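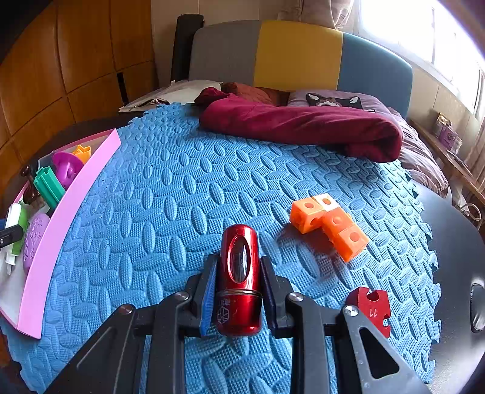
According to Carleen Tomoana, a model that has been repainted by a later owner should be entered in the catalog as two objects: the model as first built and the model as it stands today. She put this to us in writing after the January meeting, and her letter is the starting point for this talk.

Speaker notes: The Giklow Collection of Scale Model Aircraft - Recording, Repair and Display

Opening (no slide)
Thank the hosts. Thank Annelies Kälin for the loan of the catalog cards on the side table. Ask that the cards stay in their sleeves.
State the position of the collection on Carleen Tomoana's question at once: one object, one number, with the repaint recorded in the history field. The grounds are given under Part Two. Members of the audience who hold the other view will have time to speak at the end.

Part One: What the collection holds
The collection numbers 2,282 finished models. Unbuilt kits are kept under a separate list and are not discussed today.
Most of the models are in 1/72 scale. The larger scales are held at Furkden, where the shelving is deeper.
The main body came from three private builders whose papers also survive in part. Where the papers exist, they give the date of completion, the kit used and the paints. Where they do not, the record says "unknown." Please stress this. Earlier versions of the catalog filled such gaps by guesswork, and we are still finding the results.
Example to give: a group of 19 floatplanes entered for many years as the work of one builder. Vinzenz Hofstetter compared the float struts and found two quite different methods of joining them, one with wire pins and one with plain butt joints. The entries now read "builder uncertain" for the whole group.
Pause here. Someone usually asks about the struts. Answer briefly and move on.

Part Two: The repaint question
Set out the problem plainly. A biplane is built in one period and given a clear-doped linen finish. A later owner sprays it olive and changes the markings. What does the catalog describe?
The practice before Kunus was brought in was to describe what could be seen and leave the rest out. This lost information. A visitor searching for linen finishes would never be led to the model.
Carleen Tomoana's proposal cures that fault. It also produces a second number for something that cannot be fetched from a shelf, and the reading room staff must be able to fetch whatever has a number.
Our present rule:
One number for each physical model.
The finish field describes the model today.
The history field lists every earlier finish known, with the source for each.
Both fields can be searched.
Mention that Kunus did not search the history field when it was first installed. That was corrected at our request. Older printed lists do not show the difference and should be thrown away.
Read the sample entry aloud, slowly:
"Two-seat reconnaissance biplane, 1/48. Plastic and brass wire. Olive upper surfaces, pale blue beneath. History: linen finish overall, per builder's notebook; repainted by second owner, date unknown. Lower left wing reset."
Note for the speaker: the words "date unknown" always draw comment. A range of years may be entered where there is evidence for one, such as a dated photograph.

Part Three: Repair
The guiding rule is that a repair should be possible to undo. In practice this limits the choice of glue more than anything else.
Loose parts are bagged and labeled on the day they are found, and the bag carries the same number as the model. A propeller without a number is of very little use to us.
Broken rigging is the most common fault. We have used stretched sprue, fine steel wire and elastic thread, and each has its defenders. Hjalti Frandsen favors elastic thread on models that will travel, and his advice has been followed for the loan set. For models that stay on the shelf, the original material is matched where it can be identified.
Yellowed decals are left alone. We do not bleach them, and we do not place new ones over them. A model entered for competition may well need other treatment, and that is the owner's affair.
Missing parts are replaced only when the model cannot stand safely without them. A replacement wheel or strut is marked on the inner face with a small dot of white paint and noted in the record.
Dust is removed with a soft sable brush, working from the center section outward to the wing tips. No canned air near rigging.
If time is short, skip the next paragraph.
On filler: several of the older models have shrinkage along the wing roots where a solvent putty was used in thick layers. The seams have opened again. We record the width of the gap and take a photograph once a year. Vinzenz Hofstetter keeps the record sheets and will show them on request.

Part Four: Display
The present display at Furkden has 6 cases, supplied by Diệp. Each is sealed at the base and lit from outside.
Models are shown on their own wheels wherever the landing gear will bear it. Hanging was given up after thread marks were found on several upper wings.
Labels give type, scale, builder and year of completion, in that order. The name of the kit maker goes on the second line. Annelies Kälin has asked that builders' names be printed at the same size as the name of the aircraft, and this has been done on all new labels.
Cases are changed every nine months. The change takes one full day with two people, and the room is closed.
Lending: requests must state the route, the vehicle and who will unpack. A model with a known weak joint does not travel. Applications for the coming season are handled by Domenica Camenzind at the Giklow office.

Questions likely to be raised
Does the collection accept new models? Yes, with the builder's notes. Without notes, only by agreement beforehand.
May members handle the models? By appointment, seated, over a padded table.
Is the catalog open to the public? The short entries are. Owners' addresses and values are withheld.
Are partly built models taken? They are held with the unbuilt kits.
Will the repaint rule be looked at again? It will be placed on the agenda for the autumn meeting together with Carleen Tomoana's letter, which will be printed in full. Written comments should reach the Giklow office by the end of August.

Before leaving the floor: collect the catalog cards from the side table and check them against Annelies Kälin's list.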